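Print this release | E-mail this release

For immediate release

Wolten Publishes Bench Procedure for Memory Replacement in Older Desktop Computers

PRINDGATE -- Wolten, a refurbisher of office computers, has published its revised bench procedure for replacing memory modules in tower-type desktop machines. The procedure takes effect in June at the company's Prindgate workshop and will be extended to the Zomville site later in the year.

The document covers the full sequence from intake to release: opening the case, inspecting the board, removing and fitting modules, and recording the result. It replaces three separate work instructions that had been in use at different benches and did not agree on the order of steps.

Under the revised procedure, the tower is laid on its side with the side panel removed before any work on the board begins. Power leads and data cables may stay connected at the board if they do not cross the memory slots. Cables that do cross the slots are moved aside and held clear until the module is seated.
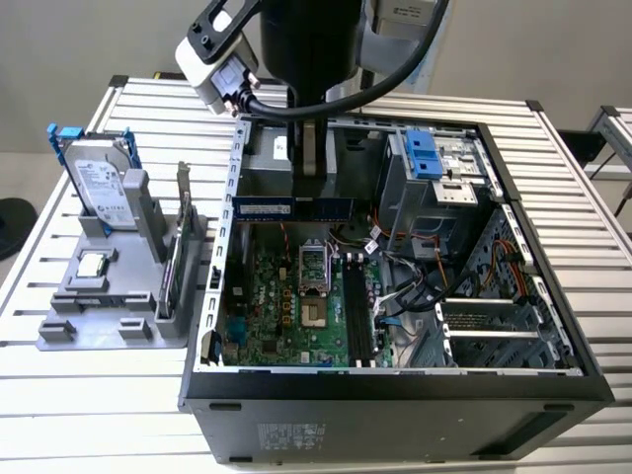

Modules are to be held by the edges and kept level over the slot. The notch in the contact edge is checked against the key in the slot before any pressure is applied. Pressure is then applied evenly at both ends until the retention clips close. A clip that does not close by itself is not to be pushed shut by hand; the module is lifted out, the slot is inspected, and the step is repeated once. A second failure sends the machine to the repair queue.

"Most of our returns for memory faults came down to a module that was in the slot but not all the way in," said Na-rae Ko, head of workshop operations at Wolten. "The wording on seating is much stricter now. The old sheet gave it one line."

Wolten reviewed 2,229 desktop service records in preparing the revision. Of these, 107 machines had come back to the bench with a memory fault after release. The records also showed that technicians were filling slots in no fixed order when only one module was available.

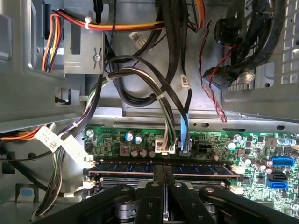

The procedure now requires that slot position be written on the job card for every machine, including those released with a slot left open. Where the board maker's manual specifies a slot for single-module operation, that slot is used. Where no manual can be found, the machine is tested in each position and the result is logged.

After fitting, each machine is started and put through a memory test before the side panel goes back on. Job cards are entered in Tai, the company's internal tracking system, at the end of each shift.

The first printing of the procedure is 1,000 copies. Repair shops and schools may request a copy from the Prindgate office -- there is no charge for single copies.

Media contact: Na-rae Ko, Wolten, Prindgate

Print | E-mail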